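Storage of boards and panels: new arrangements for the workrooms

Members of staff and regular users of the Flistside building will be aware that the storage of small boards, panels and trays has been under review since the spring. The review was led by Radka Obradović, Head of Workroom Services, and its recommendations were accepted in May. The new arrangements are now being introduced, and this notice sets out what they mean for those who use the shared tables.

The review began with a full stock check. A total of 1303 flat items was recorded across the workrooms and the ground floor store. Of these, 1254 were found to be fit for further use. The remainder were bent, split at the corners or marked beyond cleaning, and have been withdrawn. The check also showed that most of the damage had occurred in storage. Panels had been laid flat in deep piles, and users looking for one near the bottom had pulled it out from the side, scraping the surfaces above and below.

It was therefore agreed that panels in daily use should be stored upright. Slotted racks have been placed in the workrooms for this purpose. Each rack is long and low, with closely spaced ridges that keep one panel apart from the next, and it may be set down directly on the table. Clear plastic bins are also being provided for items that do not suit the slots.

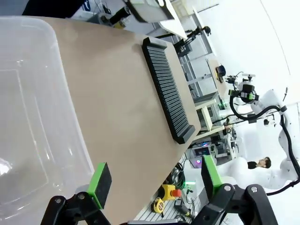 A black slotted rack beside a clear plastic storage bin.

Users are asked to observe the following points when working with the racks.

A rack should lie fully on the table, with neither end over the edge. Panels should be lowered into the slots from directly above and should stand straight once released. If a panel leans, it has usually been placed with its two ends in different slots, and it should be lifted out and set in again. Where space permits, an empty slot should be left between panels with a finished surface. Panels which are damp or freshly treated must not be racked until they have dried completely.

The clear bins are intended for short-term use during a session. They allow the contents to be checked without lifting anything out, and for this reason they should not be lined with paper or cloth. Bins should be emptied at the end of each session and returned to the shelf by the door. Paper labels are available from the store and should be fixed to the short side of the bin only.

Trays are a separate matter. The review found that they were often returned with other items still on them. Trays should be cleared before they are moved, carried level with both hands and stacked in the store by size.

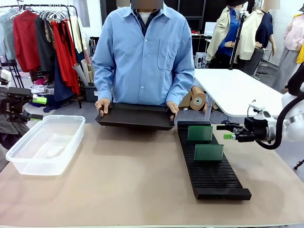
Handling a tray at the table, with two dark green panels upright in the rack.

The Lachance room was the first to adopt the arrangements in full, and the Gondus room has since followed. Rhonda Doucette, who supervises both rooms, reports that the time needed to clear the tables at the close of a session has fallen to 10 minutes. She has asked that users continue to return panels to the rack from which they were taken. Racks are assigned to particular rooms, and several have already travelled between floors.

The Poltommont annexe will be the last area to be fitted out. Its shelving must first be raised to allow panels to be stored upright, and until that work is complete the existing flat storage will remain in use there. Piles in the annexe should be kept low and should be separated with sheets of plain paper.

To date, 1070 items have been cleaned, labelled and returned to use under the new system. Those still awaiting labels are held in the ground floor store and may be borrowed on request. Borrowers should sign the book at the counter when collecting an item and again when returning it.

Damaged racks or bins should be handed in at the counter and should not be repaired by users. Requests for additional bins may be made to Workroom Services in writing, stating the room and the purpose for which they are required. A further stock check will be carried out once the annexe has been completed, and the results will be reported in this newsletter.

Contact Workroom Services | © Flistside. All rights reserved. | Back to top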